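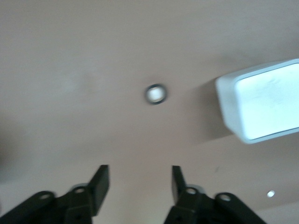
Cuaderno del puesto 2, julio. Entrada de la tarde, empezada a las 16:10.

Llevamos 846 episodios guardados en el servidor Trarkus, sumando los dos puestos. El objetivo de esta tanda sigue siendo cerrar las tres tareas (doblar paño, guardar cubiertos, abrir bote) con 200 episodios válidos nuevos cada una, y en la de los cubiertos vamos por 80. Las otras dos las lleva el turno de la mañana y están apuntadas en su hoja.

**Arranque**

El brazo encendió a la primera. La pinza tardó en dar la posición de apertura: el valor leído se quedaba fijo aunque los dedos se movían. Reinicié el nodo de la pinza y se arregló, igual que la semana pasada. Lo apunto otra vez porque ya van varias y sigo sin saber si es el cable o el controlador. Si le pasa a alguien más, que guarde el registro antes de reiniciar. Yo no lo hice.

Calibración de la cámara de muñeca: repetida antes de empezar, con el tablero grande. El error quedó dentro de lo admitido. El fichero nuevo está en la carpeta de calibraciones con la letra C al final, no usar el B.

**Tramos que apuntan al techo**

Archie Dalgleish revisó por la mañana una muestra de 50 episodios y dejó una nota en la carpeta compartida. Lo que más le preocupa es el principio y el final de cada grabación. Muchos operadores dan a grabar con la muñeca todavía girada hacia arriba, en la postura de reposo, y luego bajan hacia la mesa. En la cámara de muñeca eso son fotogramas de techo, luces y los dos dedos abiertos, varios de ellos movidos por el giro. No hay objeto, no hay mesa y la acción registrada es solo el descenso.

Él propone recortarlos todos. Yo no lo haría con todos. Si en la prueba el brazo sale desde la misma postura de reposo, la política tiene que saber bajar desde ahí, y para eso necesita haber visto el techo. Lo que sí sobra es el tiempo parado antes de moverse, que le enseña a quedarse quieta. Quedamos en esto:

- Se conserva el giro completo desde reposo hasta la mesa.
- Se recorta la espera inicial, usando la velocidad de las articulaciones como criterio y no la imagen.
- Al final se corta cuando la pinza ha soltado y se ha separado del objeto. La vuelta a reposo se guarda aparte, con la etiqueta `retorno`.
- Los episodios que empiezan ya sobre la mesa se quedan como están, marcados como `inicio_bajo`.

El umbral de velocidad está por decidir. Con el que traía el script de Moncrieff se comía también el arranque lento de los operadores nuevos, que mueven el mando con mucho cuidado al principio. Lo bajé a la mitad y en los casos que miré a mano corta donde debe. Falta pasarlo por el resto.

**Exposición**

Otra cosa que sale al mirar estos tramos: la exposición automática. Con las luces de frente la cámara cierra, y los dedos quedan casi en silueta. Al bajar a la mesa tarda en recuperar y los primeros fotogramas con cubiertos salen oscuros, justo cuando el operador está eligiendo a cuál ir. Probé con exposición fija ajustada para la mesa. La mesa mejora mucho y el techo se quema, lo que en principio no importa.

El problema es mezclar. Todo lo grabado hasta hoy está en automático. Si cambio ahora, la mitad del conjunto tendrá un comportamiento y la otra mitad otro. Decisión provisional: seguimos en automático hasta cerrar los cubiertos, y la siguiente tarea empieza con exposición fija. He añadido el campo `exposicion` a los metadatos para poder separarlos después. Los episodios antiguos llevan `auto` puesto por script.

**Grabación de la tarde**

Sesión de cubiertos de 17:00 a 19:15, con una pausa. Notas sueltas:

- Las cucharillas siguen siendo lo peor. Si quedan planas contra la mesa, la yema del dedo no entra por debajo y el operador acaba arrastrándolas hasta el borde para cogerlas. Lo dejo como estrategia válida, pero hay que etiquetarlo (`arrastre`) y no mezclarlo con el agarre directo.
- Los tenedores, bien. Un par de agarres por las púas que luego no caben en el cajetín, marcados como fallo con recuperación. No borrar, los fallos con recuperación son útiles.
- En varios episodios el texto de la instrucción decía «guarda el cuchillo» y se guardó un tenedor. Error mío al preparar la lista. Corregido el texto, los datos no se tocan.
- El pedal de parar grabación rebota y a veces abre un episodio vacío detrás del bueno. Los vacíos se filtran por duración. Pedido otro pedal a Usgate, sin fecha.

**Visor**

El visor Zundar ya deja ver las dos cámaras a la vez con la curva de apertura de la pinza debajo. Para buscar el punto de corte va mucho mejor que antes. Se cuelga si se abre un episodio sin cámara de muñeca, así que esos hay que mirarlos con el visor viejo.

**Pendiente**

- [ ] Pasar el recorte nuevo por todo el conjunto, en copia, y comparar duraciones.
- [ ] Preguntar a Archie si la muestra incluía episodios del puesto 1. Allí la postura de reposo es distinta.
- [ ] Revisar el cable de la pinza con el brazo apagado.
- [ ] Escribir en la hoja de operadores que se empieza a mover nada más oír el pitido.
- [ ] Entrenar una versión corta con recorte y otra sin él, misma semilla, y probar las dos saliendo desde reposo.

19:40. Brazo en reposo y apagado, copia al servidor en marcha. Queda puesta la caja de cubiertos en la mesa para el turno de la mañana.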